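Why I still shoot rimfire at the club

At our range in Inness there are two kinds of members. The first kind comes with a centrefire pistol and two boxes of ammunition, shoots everything in twenty minutes and goes home. The second kind sits all the afternoon with a small .22 and goes home late. I was for many years in the first group. Since May I belong to the second, and I would like to defend it, because the rimfire shooters are often treated like children at our club.

The usual argument against the .22 is that it teaches bad habits. There is little recoil, so they say, and you learn nothing about holding the gun. I do not agree. When there is little recoil you have no excuse any more. If the shot goes low and left, it is your finger, and you see it at once on the paper. With a large calibre I could always blame the gun, and I did it often.

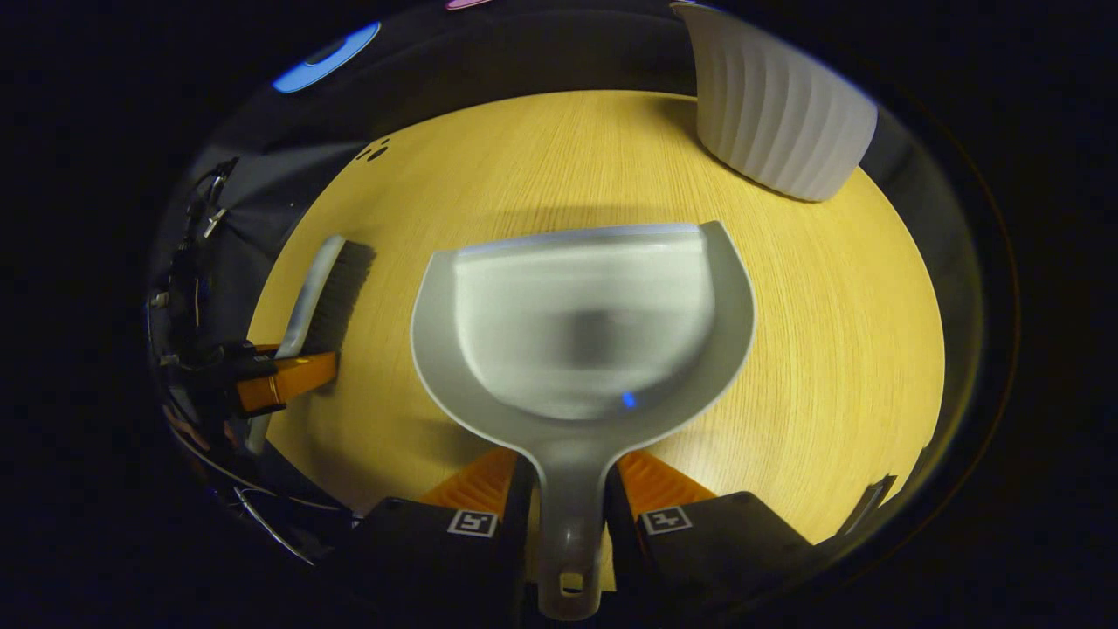
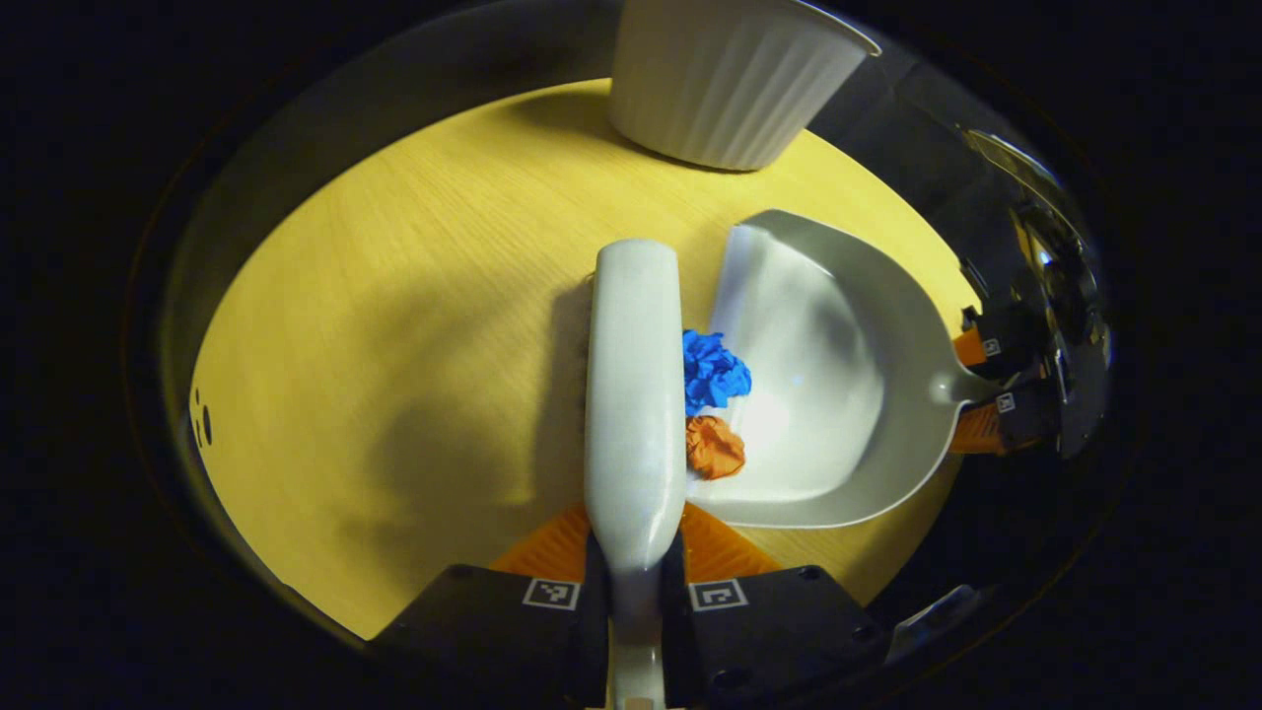
A light grey dustpan, seen in both photographs.

My log book may help to explain. In one season with the big pistol I fired 616 shots, and I remember that every box hurt my purse a little. In the following season, with a Lambert rimfire, I fired 889, paid far less and was less tired at the end of each visit. My scores in the slow fire became better. They are still not good, but they are better.

Of course the small cartridge has its faults. It is dirty, and some pistols are very choosy about what they eat. Mine does not like the cheap Cerkura rounds and works well with the Clilter ones, which cost more. Misfires happen, and then one must wait with the muzzle towards the target and be patient. For me this is also a part of the training, although I admit that I did not think so kindly about it in my first match.

I do not ask that people sell their large pistols. I kept mine, and I take it out when the weather is fine. I only ask the club to give the rimfire group one evening on the covered lanes, as the others have had for years.

2022-10-10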